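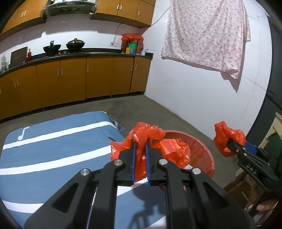
**Figure 3.** Kitchen work with two hand-held grippers. The blue-padded jaws in the foreground hold a crumpled red-orange plastic bag.

### 4.2 What the work became for the people doing it

When Lasgate moved part of its housekeeping service over to robots, the people who had done that work by hand were offered a new job: teaching it. They now carry grippers through ordinary household chores, and the recordings train the controllers used at the Erport site. We expected to write mostly about speed and error rates in this section, but the richest material came from the workers' own accounts of how their hands, their attention and their standing at work had shifted. Thin plastic came up again and again. A bag like the one pinched between the blue pads in Figure 3 changes shape every time it is touched, and a bunched sheet of the same kind of plastic lying over a basin gives the fingers very little to aim for. Workers who had handled bags all their lives had to slow down and find out what they knew about them, and many of them plainly enjoyed it!

The first change is in pace. Under the old arrangement a shift was paid by rooms finished, and a good worker was a fast one. Under the new one a shift is paid by the hour, and a clean, readable movement is worth more than a quick one. Several of our interviewees described the first two weeks as frustrating, with their wrists wanting to get ahead of the tool. By the end of the first month most of them had settled into a steady rhythm, and their recordings show it: of the 2052 episodes in our set, the ones rejected for hurried or jerky motion fall mostly in the opening 200.

The second change is in who gets asked. Before the move, task instructions came down from the planning office at Ambrosio and were followed as written. Now the office depends on the people in the kitchen to say which grasps feel natural, which order of steps makes sense in a cramped room, and when a task has been described by someone who has never done it. We collected 160 written suggestions from workers, and we were delighted by how good they were. One asked for soft goods to be lifted from a fold and never from a flat side. Another wanted bags and basins treated as one task, because that is how they are met at home. Both are now part of the standard task list.

Some things got worse, and they belong in the record. The grippers tire the forearm in a way that a cloth or a broom does not, and older workers felt this most. Talking during recording is discouraged, and people who used to chat through a shift missed it a great deal. There is also an open worry about what happens when the controllers are good enough. Lasgate has promised teaching hours through the next contract, and the workers we spoke with would like to see something longer in writing.

We return to forearm strain in Section 5, where the lighter Dreltent handle is compared with the current one.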